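Nov 1, 2023
Kitchen task, club bench - Hema Murthy + whoever reads this after me

Starting over on the drawer sequence. Last week's script is in the Statow folder, don't use it, the waypoints are all from before we moved the box cabinet forward. Renamed it so it wont get loaded by accident.

Rules recap for the Trolcombe round, so I stop looking it up:
- drawer task and toast task scored separately
- 5 minutes per task, clock does not stop for a reset
- 2 resets allowed, then the run is over
- furniture can be shifted by the judges before the start, they don't say how much

That last one is the problem. Everything we have assumes the bar handle is where we left it. Shift the cabinet a bit and the fingers come down on wood.

Plan A: teach from the handle, not from the base. Find the bar first, then do every move relative to it. Kárason branch already does half of this. Merged it before lunch, conflicts in the grasp file only, took my side for all of them - check this!!

Plan B: keep fixed waypoints and nudge by hand at setup. Don't love it. Keeping it as backup.

Tried the approach angle three ways on paper. Straight down between bar and drawer front is tight. Coming in from the far side of the bar with fingers spread gives more room, but then the wrist is low over the cutting board and we'd have to watch the board edge. Going with spread fingers, slower descent. Speed limit set in the config, not in the script, so look there if it seems sluggish.

Handle finder: 32 frames labeled so far. Want more with the drawer at different openings. The dark board under a black bar is a bad combination for the threshold, the bar against the pale drawer is much easier. Might just crop to the drawer side and ignore the rest.

Drawer out, wide view and wrist view:

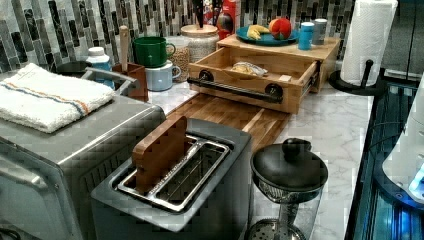
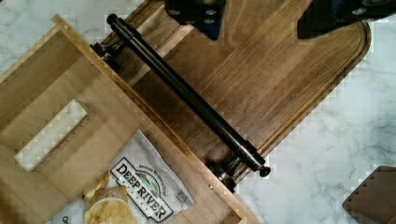

Todo before anyone runs it again:
- redo hand-eye calibration, the current file is from the old mount
- log folder is at 3,394 files, archive to the Grurnness drive and then clear it
- write the "drawer closed" check. Right now the script just assumes
- toast task: decide if we grab by the faces or the edges. I say faces. Argue with me
- label the spare fingers L and R, with tape, please
- somebody print the rules sheet again

Question for the meeting - do we pull the drawer with a hooked finger or a proper grasp on the bar? Hook is more forgiving if the cabinet is off square, but no good for pushing back in unless we regrip. Grasp does both directions with one contact. I want to test both with the same start pose and write down the failures properly this time, meaning which joint and what step, not "it missed".

Also the joint limit warning on the wrist is back. Only shows at the end of the pull. Probably the elbow config we picked, try the other solution first before touching the pull lenght.

Bench is mine til 5, after that free. Leave the emergency stop on the near side of the table when you pack up.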